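Skelville Woodcraft Board > Finishing > Indoor furniture
Topic: Water rings on oiled serving pieces: spot repair or full recoat?

shellac_dan_fan
I maintain a handful of oiled pieces that see daily drinks traffic: two side tables, a tray and a bar cart. All were finished with Oyelaran hard oil, satin. White rings have started to show on the flat surfaces within a day of use, where the oil used to hold off a wet glass overnight. The maker's sheet says to recoat "as needed" and gives no test for need.

Questions:
Is there a reliable test for when the film is spent?
Can one shelf be recoated without redoing the whole piece?
Does the product tolerate a film finish on top if I give up on oil?

planeiron
Water drop test. Put a drop on the surface and leave it nine minutes. If it still stands proud with a clean edge, leave the piece alone. If it has flattened and the wood under it is darker, recoat. Test the middle of the surface and again near the edge, as they don't wear at the same rate.

Yes, you can do one shelf by itself. Break the work at a corner or joint, never in the middle of a board.

Don't put a film over it.

kerf_and_turf
Disagree on the last point. Oil that has cured for a full month will take dewaxed shellac, and shellac will take nearly anything. I have done it on tabletops and they have held.

planeiron
Held for how long? The Oyelaran product contains wax. It says so on the can. Shellac over residual wax fails at the edges first, and then you have a peeling top and an oily substrate, and you are sanding to bare wood anyway.

kerf_and_turf
Held since June. Wiped with mineral spirits twice before the shellac. I accept that skipping that step would be a bad idea.

gluepot603
I recoat on site in an office, so I have to work with what ventilation there is. My routine for oiled pieces, with no film finish involved:

1. Clear the piece and vacuum it. Dust goes into the oil and stays there.

2. Wash with a damp cloth and a small amount of dish soap, then wipe with clean water. Let it dry until the next day. Trapped moisture under fresh oil is the most common cause of a cloudy patch.

3. Mask metal parts. The bar cart is the slow one, with brass end caps on the turned handle rail and small brass caps on the legs. Oil left on brass goes gummy and then brown. Thin tape, pressed down with a fingernail at the joint with the wood. 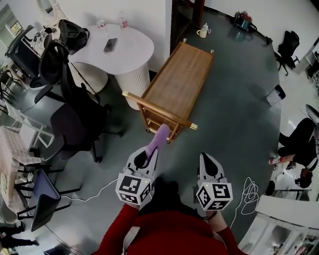 4. Scuff flat surfaces by hand with 200 grit, along the grain, light pressure. Turned parts get a gray pad only. Paper will flatten the beads.

5. Apply the oil with a lint-free cloth. Wait for the time on the can, then remove everything that hasn't gone in. A surface that still feels tacky the next day had too much left on it.

6. Pull the tape while the oil is fresh. Spread the used rags flat outdoors or put them in a metal can of water with a lid. Don't leave them in a heap or in the office trash.

I don't oil below 61 degrees. The cure stalls and the surface picks up lint for days.

shellac_dan_fan
Useful, thanks. Did the drop test. The lower shelf on my cart passes, and the top fails everywhere except one corner. One side table fails completely.

On step 4: does the scuff change the sheen? Mine are satin and I need the top to match the shelf.

gluepot603
Slightly, before the oil goes on. After the oil it evens out. If the match has to be exact, do the shelf as well, even though it passes. Old and new oil on the same piece will read differently in low light for a few weeks.

millrun_oak
Has anyone here used Vanden maintenance oil over the Oyelaran? Their dealer claims it is compatible with any hardwax product. It costs less and the can has a better lid.

planeiron
I tried it on an offcut. It cured, but warmer in color than the surrounding wood. Fine on walnut, visible on maple. Test the underside first.

kerf_and_turf
Same color shift on my sample. It also took about twice as long to lose its smell, which matters if people sit next to the thing.

millrun_oak
Then I'll stay with the original. The piece is a Kaltalham sideboard in maple, so a warm patch would show.

shellac_dan_fan
One leftover question. Two of the white rings are old and didn't move with washing. Do they come out before recoating, or does the oil take care of them?

planeiron
Before. Oil over a ring locks it in. Rub with the gray pad and a little of the oil, wipe dry, look again in an hour. If the mark is dark instead of white, it has reached the wood and you need oxalic acid. Read the safety sheet on that one and wear gloves.

kerf_and_turf
Agreed, apart from the pad. I would use a cork block with very fine paper on a flat top. A pad follows the soft grain and leaves a dip you can feel.

planeiron
Only if you lean on it.

shellac_dan_fan
Starting with the side table. I'll post the drop test again after it cures.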